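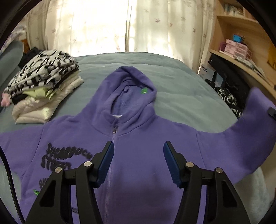 Folding a zip-up hoodie to a fixed width

A hooded sweatshirt has three features that cause trouble in a drawer: a hood that is thicker than the body, sleeves longer than the body is wide, and a zipper that resists being bent. The method on this page gives a flat rectangle that can be stacked or filed on edge. The garment used is a purple zip-up with a fleece lining in the hood, spread open on a bed with the front facing up and the zipper closed. It has print on one side of the chest only, with SUGARDUCK and STREET in black lettering, and the other side is plain. The final fold leaves part of the chest outward, so one-sided prints affect how the finished stack reads. See "Print and orientation" further down.

What you need

A flat surface longer than the garment with both sleeves out. A made bed is adequate. A table is better for the last two folds, where a soft surface lets the edges drift.

A ruler or a strip of card cut to the inside width of the drawer compartment. The compartments in my Nukow chest take a fold 9 inches wide. Measure your own.

Preparation

Empty the pockets. Close the zipper all the way to the collar and lay the pull flat, pointing down. An open zipper lets the two fronts slide over each other and the fold comes out wider at the bottom than at the top.

Lay the hoodie on its back with the hood pointing away from you. Take hold of the bottom hem at both side seams and pull toward you until the zipper runs straight. If it still waves, the fabric behind it is bunched. Lift the hem, smooth the back panel with a flat hand, and set the front down again.

Spread the hood so that both edges lie open and the lining shows. Press the folds along the edges outward with your palms. Drawstrings, if the garment has them, go inside the hood.

Draw each sleeve straight out from the shoulder. The upper seam and the lower edge of the sleeve should be parallel as far as the cuff. A raised or twisted sleeve at this stage produces a lump under the chest later -- it will not press out.

Folding

1. Fold the hood down over the chest along the neck seam. The peak should land on the zipper. Flatten it from the center outward.

2. Place the card on the body, centered on the zipper, with its short edge at the collar.

3. Take the left shoulder and the left hem and fold that side inward along the edge of the card. The sleeve now crosses the body.

4. Fold the sleeve back on itself at the shoulder so that it runs down toward the hem, inside the width of the card. The cuff should stop short of the hem. If it passes the hem, turn the cuff up.

5. Repeat on the right side. Slide the card out.

6. You now have a long strip, thick at the collar end and thin at the hem. Fold the hem up by one third of the length, then fold once more so that the first fold meets the collar end.

Turn the bundle over and press with both forearms for a few seconds. This expels air from the fleece and reduces the height noticeably. Do not use an iron on the print.

Variant: filing on edge

For a deep drawer, replace step 6 with a half fold followed by a second half fold. Stand the bundle with the rounded edge up. Heavy fleece stands on its own. Thin jersey hoodies need a neighbor on each side. Helmi Nieminen, who tested both versions for this page, found that the on-edge version held better when the hood was folded inside the strip and not left on the outer face.

Print and orientation

The outer face of the finished bundle is the back panel. If you prefer to identify garments by the chest print, start with the hoodie face down and fold the hood under the body before step 2. The sleeves then fold across the back, and the front stays outside. On a wide print, some of the lettering will wrap around the side fold. Thick transfer prints should not be creased in the same place each time. Shift the card half an inch to either side from one wash to the next.

Common faults

Bundle wider at one end: the card was not parallel to the zipper, or the zipper was open.

Bundle springs open: too much air, or the hood was left on the outside of the last fold. Press again before refolding.

Hard ridge down the middle: both sleeves are lying on top of the zipper. Move each one toward its own side by the width of a finger.

Zipper pull marks the fabric: tuck the pull behind the top of the hood fold. Metal pulls with an open link can also catch on knitwear stored next to them.

Storage

Stack no more than 4 heavy hoodies in one compartment. Beyond that the bottom one takes a permanent crease across the zipper. Fleece should be completely dry before folding -- check the hood seam and the pocket corners, which dry last.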